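印刷する | メールで送る

リルティッツの続編、配信日が決まったので書いておく

2019年10月1日

朝、電車の中で知った。「リルティッツ」の第三シーズンが、配信サービスの Stomau で作られることになった。去年の春に放送局での打ち切りが決まってから、もう続きはないものとして過ごしてきたので、通知の見出しを二度読んだ。配信開始は11月。毎週一話ずつではなく、最初に二話まとめて出して、そのあとは週に一話という形になるらしい。全部で5話。短い。

知らない人のために少しだけ説明する。「リルティッツ」は、山あいの架空の町リルティッツにある小さな測量事務所の話だ。事務所の人たちが、隣町との境界線を引き直す仕事を延々とやっている。それだけといえばそれだけのドラマで、殺人も起きないし、恋愛も最後まではっきりしない。第一シーズンは十話、第二シーズンは八話あって、第二シーズンの最終話で主人公のサミールが古い地図を一枚持ったまま町を出ていくところで終わった。そこで打ち切りになった。

打ち切りのときのことは前にも書いたが、その記事は古いブログのほうにあって、いまは読めないと思う。制作会社の Toswood が短い声明を出し、視聴率のことには触れずに「放送上の判断」とだけ書いていた。あのときは腹が立ったというより、気が抜けた。地図の件はどうなるのかと思いながら、一週間くらい第二シーズンの七話と八話をくり返し見ていた。

今回の発表でわかったことを整理しておく。

まず、脚本は引き続きヒメナ・バルドビノス（Ximena Valdovinos）が書く。これがいちばん大きい。第二シーズンの途中で何話か別の人が担当した回があって、悪くはなかったのだが、会話の間がまるで違っていた。事務所の人たちが急に要領よく話すようになってしまった。バルドビノスの書く人物は、質問されてもすぐに答えない。窓を閉めに行ったり、書類を揃えたりしてから、質問とは少しずれたことを言う。自分はあれが好きで見ていた。5話とも全部ひとりで書いているそうなので、そこは心配していない。

次に、出演者。主要な人たちはほぼ戻ってくる。サミール役も所長役も戻る。戻らないのは役場の係長をやっていた人で、ほかの仕事と重なったためだという。係長は第二シーズンで出番が増えて、境界線の件で唯一まともな資料を持っている人物だったから、いないとなると話の作り方が変わるはずだ。別の俳優を立てるのか、異動したことにするのかはまだ出ていない。自分としては異動のほうがいい。役場の人なのだから、異動するのがいちばん自然だと思う。

一話の長さは、放送のときより少し延びる。これは不安のほうが大きい。配信に移った作品で、時間の制限がなくなったとたんに締まりがなくなったものをいくつか見てきた。前の「リルティッツ」は、話が終わる少し手前で切れるようなところがあって、あれは枠の都合もあったのだろうが、結果としてよく効いていた。測量の杭を打つところで終わる第一シーズンの四話など、あと一分あったら台無しだったと思う。延びた分を何に使うのか。山の景色を長く映すくらいなら構わないが、説明に使われると困る。

音楽については何も書かれていなかった。オープニングの、アコーディオンと打楽器だけの短い曲は残してほしい。あの曲を飛ばしたことは一度もない。第二シーズンで少しだけ編曲が変わって、打楽器が一拍早く入るようになった。気づいたときは誤りかと思ったが、最終話までそのままだったので、意図してやったのだと思う。

撮影場所も変わるらしい。前は実際の谷の集落を借りて撮っていて、事務所の建物も本物の古い郵便局だったと聞いている。今回はその建物が使えず、室内はスタジオに組み直す。外の場面は同じ谷で撮るとのこと。事務所の中の、床が奥に向かって少し傾いているあの感じが再現されるかどうか。鉛筆が転がる場面が何度も出てくるので、床が水平になっていたらすぐにわかってしまう。細かいことだが、自分は気にする。

さて、署名のことも書いておく。打ち切りのあとに有志が続編を求める署名を始めて、自分も参加した。集まったのは1,229筆で、正直に言って多い数ではない。ニュースになるような運動では何万という数が集まるのだから、放送局が相手にしなかったのも当然だと思う。ただ、署名に添えられたコメントを134件、まとめ役の人が印刷して Toswood に送ったそうで、今回の発表文の終わりのほうに「手紙をくださった皆さん」という一言があった。それが134件のことなのかどうかは確かめようがない。別の手紙かもしれない。自分のコメントは二行しか書かなかったので、もう少しちゃんと書けばよかったと思っている。

発表文では、続編の企画がいつ動き出したのかは書かれていない。個人的には、署名より、過去のシーズンが Stomau に入ったことのほうが影響したのではないかと見ている。今年の初めに第一シーズンが入り、夏に第二シーズンが入った。そのころから、まわりでも題名を聞くようになった。職場で昼に「あの測量のやつ」と言っている人がいて驚いた。放送中は、見ている人に会ったことが一度もなかった。会話に入ろうか迷ったが、まだ三話までしか見ていないようだったので、黙って弁当を食べた。

配信だけになることには、少し引っかかる点もある。うちの母は放送で見ていた。第一シーズンのころ、実家に帰るとよく一緒に見た。母は配信の契約をしていないし、テレビも古い。電話で続編の話をしたら「それはどこの局でやるの」と聞かれて、局ではやらないと説明するのに時間がかかった。結局、11月に帰省するときにパソコンを持っていって、最初の二話を一緒に見ることになった。残りの三話はどうするか決めていない。年末にまとめて見せるのが現実的だと思う。

円盤が出るかどうかも不明だ。第一シーズンは出たが、第二シーズンは出ていない。配信で見られるからいいという人もいるだろうが、配信は権利の都合である日なくなる。第一シーズンの円盤には音声解説が二話分だけついていて、そこで所長役の人が、杭打ちの場面は一回で撮れたという話をしている。そういうものが残らないのは惜しい。第二シーズンと第三シーズンをまとめた箱を出してくれれば買う。

配信前に見直す人のために、自分がやろうとしている順番を書いておく。全部見るのがいちばんいいが、十八話を一か月で見るのはつらいという人もいると思う。

第一シーズンは一話、四話、五話、九話、十話。一話は当然として、四話は杭の回。五話は所長の兄が訪ねてくる回で、境界線がそもそもなぜ曖昧になったのかが、ここで一度だけ説明される。あとで何度も前提として使われるのに、説明はここにしかない。九話と十話は続きもの。

第二シーズンは二話、三話、六話、七話、八話。二話で係長が出てくる。今回いなくなるのなら、なおさら見ておいたほうがいい。三話は橋の通行止めの話で、本筋とはあまり関係ないが、単独ではこれがいちばん出来がいいと思っている。六話から先は地図の話になるので、とばさないほうがいい。八話の最後、バスの窓に地図を当てて外を見るところは、何が描いてあるのかがわからないように撮ってある。あそこに答えがあるという説もあって、一時停止して見た人の考察も読んだが、自分には読み取れなかった。

地図についての予想も一応書いておく。たぶん外れる。自分は、あの地図はリルティッツの地図ではないと思っている。川の曲がり方が、第一シーズンの事務所の壁にかかっていた地図と逆なのだ。裏から見ているだけだという意見が多いのは知っている。ただ、バルドビノスは小道具で嘘をつかない人なので、逆なら逆で意味があるはずだ。隣町から見た地図だとすれば、サミールが誰にも見せずに持って出た理由も説明がつく。三シーズンかけて線を引いていた側の資料が、全部向こうの写しだったということになる。そうなったら所長はどうするのだろう。何も言わずに窓を閉めに行く気がする。
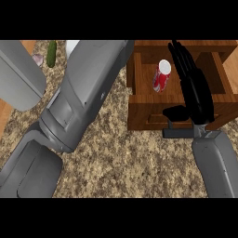
地図の川の件については、前の記事にコメントをくれた milepost さんの意見も載せておく。川の向きは自分も気になっていたけれど、第二シーズン五話で役場の壁にかかっている地図も同じ向きで、隣町のものと考えるには無理がある、あれは昔の洪水の前の川筋だと思う、とのこと。五話は上に書いた見直しの順番から外していた。確かめたら、たしかに役場の場面で係長のうしろに地図がかかっていて、川は逆に曲がっていた。洪水の話は第一シーズンの五話で所長の兄が一言だけ口にしている。こちらのほうが筋が通っている気がしてきた。というわけで第二シーズンの五話も見直しの順番に入れてください。

milepost さんはもうひとつ、続編は境界線の話を終わらせないほうがいいとも書いていた。そこは自分と意見が違う。5話しかないのだから、引くなら引いてほしい。引いたあとの事務所の人たちが何をして過ごすのか、仕事がなくなった測量事務所の朝がどんなふうかを、一話使って見せてくれたらそれで十分だ。もちろん、線を引く直前で切るのもあの番組らしくはある。

予告編はまだ出ていない。発表に添えられていたのは題名の文字だけの画像で、前と同じ書体だった。予告編が出ても、自分は見ないで待つつもりでいる。第二シーズンのとき、予告に六話の大事なところが入っていて後悔した。コメント欄でも、予告の中身についてはしばらく書かないでもらえるとありがたい。見た人どうしで話したい場合は、出たときに別の記事を立てるのでそちらでお願いします。

料金のことも聞かれそうなので書いておくと、Stomau は加入して27日間は途中でやめても手数料がかからない。ただ、最初の二話のあとは週に一話だから、初日に加入すると最終話の前後でちょうど期限が来る。二話が出た日から数えて、五話目は三週間後になる。ぎりぎり収まる計算だが、途中で一週休みが入ると収まらない。年末に母に見せる予定もあるので、自分はそのまま続けて契約しておくことにした。

追記。発表文の英語版では、係長の役名が出演者一覧に残っているという指摘をもらった。日本語版にはない。単なる消し忘れか、別の俳優が決まっているのかはわからない。何か出たらここに足します。

印刷する | この記事をメールで送る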